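# What is a standard?

A standard is a written agreement about how something should be made, measured or done. It has numbered parts, and each part says one thing clearly enough for two people in different places to read it and do the same.

Paper is a good case to start with. A sheet of A4 is 210 millimetres wide and 297 millimetres long. A folder made in one country holds paper made in another, because both makers used the same two numbers.

## Things and ways of working

Some standards describe a thing: the size of a bolt, or the shape of a plug. Others describe a way of working. They say what a company must write down, who must check it, and what must happen when a mistake is found.

Suppose a firm called Prelach packs jars of buttons, and each jar should hold 200 grams. Prelach decides that a jar may be up to 2 grams over or under. This allowed difference is called a **tolerance**. A jar of 199 grams passes. A jar of 190 grams is 10 grams short, so it fails and is put to one side.

Prelach writes the result in a **record**. The record gives the date, the weight, the number of the scales and the name of the person who did the weighing.

## What is an audit?

An audit is a planned check. The person who does it is an **auditor**. An auditor compares three things:

1. what the standard says
2. what the company says it does
3. what the company does

If these do not match, the auditor writes down a **nonconformity** — a long word for a rule that was not followed. The company must then find the cause and fix it. 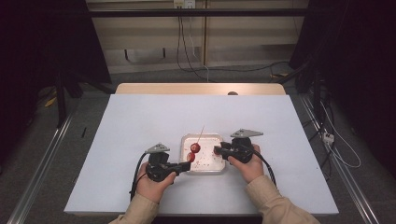 An auditor does not look at every record, as there may be too many. A small group is chosen, which is called a **sample**. At Prelach, Tobiloba Usman might ask to see the record for jar 37. If it is missing, she will ask where it went and how records are kept.

## Who checks the scales?

Scales can drift, which means they slowly start to give the wrong number. To test them, a known weight is placed on top and the reading is compared with it. This is **calibration**. Prelach last did this in April, and the sticker on the scales shows when the next test is due.

## Words to remember

- **Tolerance:** how far from the target a result may be
- **Record:** written proof of what was done
- **Sample:** a few items chosen from many
- **Calibration:** testing a measuring tool against a known value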